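From: Ans Kuipers
To: Nillside hardware list
Date: 30/12/2018
Subject: Re: [nillside] Processor swap in the Dell boards

Gwenaël Bailly wrote:
> I have one of the Dell boards from the Clultitz lot on my table and
> I would like to change the processor. Before I start: do I clean the
> old paste off first, or when the new one is already in the socket?
> And how much force is normal for the lever? I am a bit afraid for
> the pins.

Dear Gwenaël,

Please clean it first, while you have it in your hand. If you wipe it in the socket, small fibers can fall between the pins and you will not get them out easily. I use a coffee filter with a little alcohol. The metal top does not need to shine. Some smudges always stay on mine and I have not seen a difference in temperature.

Then open the load plate completely, so that it lies back by itself. Hold the processor by its edges and look for the small triangle in the corner, it must match the mark at the socket.

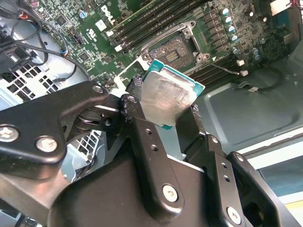 Dell board, load plate open, processor not yet in the socket.

Lower it straight down and let go. It should rest flat by its own weight. If one corner is higher, take it out again and look, do not push. I lost a board this way in May, with three bent pins, and Abdelaziz wanted 50 euros to repair it.

For the lever: it is more force than you expect, and it can make an unpleasant sound. This is normal if the processor was lying flat.

One question back: did your board come with the screws for the cooler? In my box they were missing, and I had to order a bag of 300 from Garkico. I can send you four of them.

Kind regards,
Ans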